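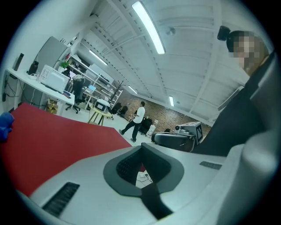
Belmiro Leitão thinks the trouble is the practice schedule and not the students, and he told me to ask on this site before I change anything.

I help with a school robotics club in Jaltidgate. For our spring project the students record themselves doing a small job with hand-held grippers, then train a policy and run it on an arm. The job is folding a dish towel in half. We have 51 recordings so far. The policy gets to the towel fine and then closes too early, nearly every time. Judging is in February. Should we record more, or fix what we have?

Asked by Nhung Hầu

3 replies

Trudy Cosgrove
Watch all 51 before you record anything. We had the same early closing last year and the cause was timing. Half our students paused over the cloth and half grabbed it on the way down. Pick one way, write it on the whiteboard, and throw out the runs that don't match. We went from 299 runs down to 40 and the arm did better with the 40. Also check that the gripper width is lined up in time with the video. Ours lagged by a few video frames and it looked exactly like what you describe. To check, open and close the fingers sharply in view of the camera and compare that to the width log.
After that, record more, but move the towel's starting spot between runs. Same lights on every time if you can manage it.

Young-sook Lim
More data. 51 is nothing. Ours didn't work till we had way more than that

Judite Torres
I agree with Trudy on the timing check. One thing to add: have each student do a short set and then swap. Ours got sloppy when one person did 32 in a row on a Saturday, and we ended up deleting most of the second half. Put the student's initials in the file name so you can sort by person later.

Comment from Nhung Hầu
The width log was behind the video. Shifting it now and retraining tonight. Belmiro still wants to change the schedule.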